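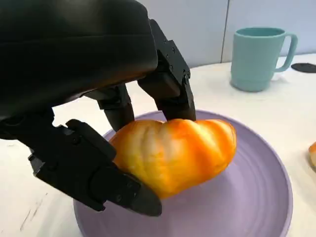 A reader comment under my last post asked why I keep buying two-week lenses when dailies need no cleaning and the price gap has mostly closed. The same reader added that anyone still rubbing lenses with solution in 2021 must enjoy it.

I don't enjoy it. I have dry eyes and a mild prescription, and I went through the numbers before answering.

## Cost

The shop I use in Arkamham sells the Nivivden two-week lens. One year of both eyes, plus solution and cases, came to 263 dollars. The Chu daily from the same shop costs over 150 dollars more for the same year if worn every day. I wear glasses at home most evenings and on many weekends, so the real gap is smaller. A daily lens only costs money on the days it is worn. A two-week lens is thrown out on schedule whether it spent that time on the eye or in the case.

## Comfort

Water content is the figure printed largest on most boxes, and I used to choose by it. In my case it predicted little. The higher-water lens felt better for the first few hours and worse by late afternoon, with the heating on. The lower-water silicone hydrogel was stiffer going in, and I stopped noticing it by lunch. Base curve mattered more. One trial pair was slightly flat and moved with every blink, which I first blamed on the material.

## Solution

I changed from a multipurpose solution to Brikitz, a peroxide system, last December. The mild stinging on insertion went away within a week. Points to note:

- The lenses must stay in the case for the full six hours.
- The case with the metal disc is replaced with each new bottle.
- Peroxide never goes directly in the eye. The red cap is there as a warning.
- Saline is for rinsing only and does not disinfect.

## Current setup

I stay with the two-week lens for office days and keep a small box of dailies for travel, where the six-hour soak is a nuisance. My fitting is due again next month, and I plan to ask about the flatter base curve in the left eye only. The prescription there has changed by a quarter diopter.

Last edited 2 November 2021. Solution price corrected.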